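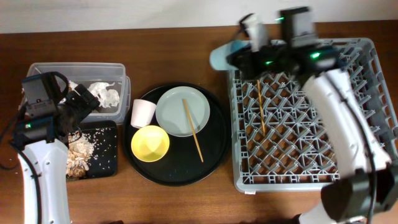
Table clearing

Table clearing is the removal of used tableware, food scraps and disposable items from an eating surface after a meal, and the sorting of these into separate places for waste, washing and storage. The term covers the work done between the end of eating and the start of dishwashing. Wiping the table is usually treated as a separate task.

Terms

In household and catering use, the material left on a table falls into two main groups. Returnables are items that will be washed and used again, such as plates, bowls and reusable chopsticks. Discards are food scraps, paper tissues, paper cups and other single-use items. A cup may belong to either group depending on its material, and mixed settings, in which a paper cup is used beside a washable plate and bowl, are common at informal meals.

Equipment

A basic clearing station has a serving tray, a scrap tray, a waste bin and a dish rack. The serving tray holds the used items while they are sorted. Round trays with a raised rim are widely used, as the rim keeps chopsticks and other long items from rolling off. The scrap tray is small and shallow, and takes rice, crumbs and other solid leftovers. Dry paper waste goes into a bin or open container kept apart from the scraps.
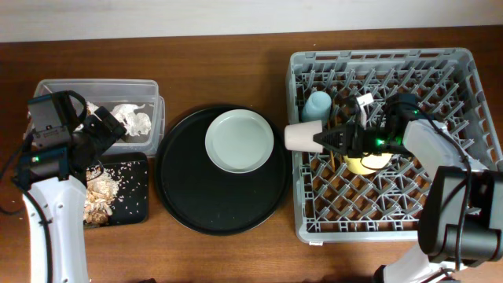

Text: Staff editor, household section, Bremdale Reference
Revised 23 Jul 2023

Layout

Stations are normally arranged in a line, with waste at one end, the serving tray in the middle and the rack at the other end. The scrap tray may be set directly in front of the paper container, so that both kinds of waste are handled on the same side. The reverse order works equally well and is often chosen where the sink is on the left.

Order of work

Paper items are generally removed first. Scraps are then tipped or scraped from plates and bowls, and the tableware is moved to the rack. Bowls with residue may be rinsed beforehand – a step that some kitchens leave to the dishwashing stage. Chopsticks are moved last, either laid flat or stood in the rack.

Rack types

Dish racks are classed by the shape of the base. Slotted racks hold plates on edge in parallel rows. Lattice racks have crossed ribs that form diamond-shaped openings, and accept items of uneven size, including bottles. Thin items can pass through a wide lattice, and a separate holder is then needed. The Flusside catalog lists lattice racks under item 2159 and slotted racks under item 743. Birner uses the name "grid basket" for the lattice type.

Scrap handling

Cooked rice dries onto dark trays and is easier to remove while moist. Fried coatings and crumbs are dry by comparison and can be brushed off. The Kazemi household manual advises emptying a scrap tray within 60 minutes of the meal, and sooner in warm rooms. Where food waste is composted, tissues are kept out of the scrap tray unless the local scheme accepts paper.

See also

Dish rack
Food waste sorting
Serving tray
Tableware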